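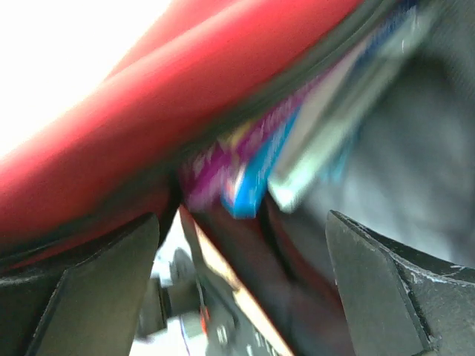 Fiction
By Hidayah Sutanto

The Soup at Sönmez

When Perketti opened across the road, with its pale stools and its menu printed on something like a luggage label, Şükran Akyol went over on the first morning and ordered one of everything that would fit on a tray. She ate it by the window, where her own customers could see her. Then she came back, hung up her coat and said the buns were dry.

"All of them?" asked Gareth Hartley, who worked the counter at Sönmez and had been hoping she'd bring one back.

"The cinnamon was all right."

This was taken, in the kitchen, as a very bad sign.

Sönmez had been on the corner for 35 years, the last nine of them under Şükran, who had bought it from her uncle and kept his name, his chairs and his lentil soup. The soup came with bread and half a lemon. People crossed town for it on the 189, a bus that took in both hospitals and a retail park before it got anywhere, and they arrived in the mood of people who have earned their lunch.

What Şükran had noticed through the window of Perketti was her own front door, and how few people went in at it between ten and noon. She had never looked at it from that side before. By the afternoon she had decided that Sönmez needed a story.

"We've got soup," said Gareth.

"Everyone has soup. They've got a wall over there with a story painted on it. It's about a grandmother and a lake."

"Whose grandmother?"

"It doesn't say. It's very moving."

She gave the job to Cledwyn Harries, who came in every day at half past eleven and had once had a poem in a magazine. Cledwyn was retired from the water board and looked on the poem as unfinished business. He asked for a notebook, a table away from the door and, while he was working, free soup. He was working for most of the winter.

His first version ran to several pages and began with the Ottoman Empire. Şükran read it standing at the till and asked when the soup came in. Cledwyn said he was building up to the soup. The second version had a village in it called Tirik, high in the mountains, where the women rose before dawn to wash the lentils in a stream.

"There's no such place," said Şükran.

"There might be."

"My uncle was from a flat over a tyre shop."

"I could put it in," said Cledwyn, "but I'd lose the stream."
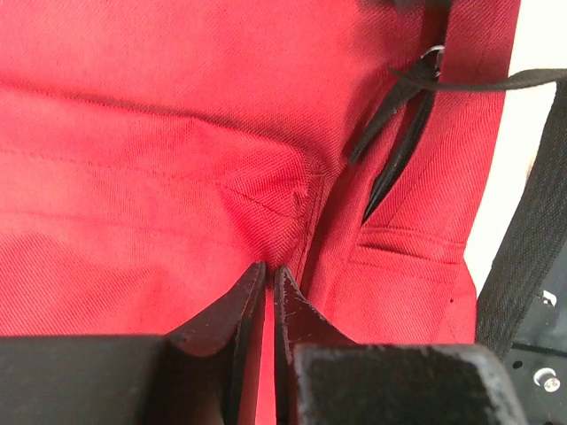
She thought about it over the weekend, and on Monday she told him to leave the stream where it was. The signwriter came and did it in gold on the wall beside the toilets, which was the only wall without a radiator. Tirik, it said at the top, with a small mountain over the second i instead of a dot. Underneath was Cledwyn's account of the dawn, the women and the cold clear water, and at the bottom, smaller than he'd have liked, C. Harries.

It did no harm at first. Customers waiting for the toilet read it twice through. A couple asked whether the lentils still came from Tirik, and Gareth, who had carried them in from the cash and carry that morning, said that these days it was more of a tradition. He felt quite pleased with that. He used it again on a woman with a pushchair, and by the end of the week he had added a festival.

Business between ten and noon picked up. Şükran put the price of the soup up by a little and nobody complained, so she put it up by a little more and Cledwyn complained, though he wasn't paying it.

Then Kourosh Hashemi came in. He wrote about food for a website called Wanix, which had started out selling office chairs and had drifted. He was a tall, courteous man with a scarf. He ate his soup slowly, all of it, and wiped the bowl with the last of the bread, and then he went to the toilet and was gone for some time.

"I know Tirik," he said, when he came back.

Gareth looked at the till.

"I was there as a student. Three of us, in a terrible car. There was a stream, yes, just as it says. An old woman gave us soup." He wound the scarf round his hand. "This is very close to it. A little more cumin, hers had. But very close."

Gareth went to get Şükran, who was in the back with her sleeves rolled up, arguing on the telephone about onions. He explained. She put the onions down on the worktop, still talking.

"He can't have been there," she said.

"He says it's just as it says."

She went out to have a look at him. Kourosh Hashemi stood up when he saw her, and took her hand in both of his, flour and all, and asked which part of the village her family came from. It was the lower part, he supposed. By the bridge.

Şükran was an honest woman in the ordinary way of business. She paid her bills on the day and she'd once run after a man as far as the post office with two pounds he had left under a saucer. She looked at Cledwyn, who was at his usual table with his mouth slightly open, holding his spoon as if someone had asked him to mind it.

"Above the bridge," she said.

"Ah," said Kourosh Hashemi. "Above."

The review went up in December, with a good deal in it about the terrible car. Perketti got a mention near the end, for parking. People came off the 189 holding their phones out in front of them and asked to sit near the wall, and Gareth had to move the mop bucket and the high chairs to make room for another table there.

Cledwyn took it hardest. He had gone home that first evening and looked through his atlas, then gone to the library and looked through theirs. He told Şükran he'd never been so insulted. He had made that village up out of his own head, every stone of it, and now some fellow in a scarf had been there before him.

"Have your soup," said Şükran.

He tried it. He asked whether she'd done something to it, and she said no, and went back into the kitchen to put the cumin away.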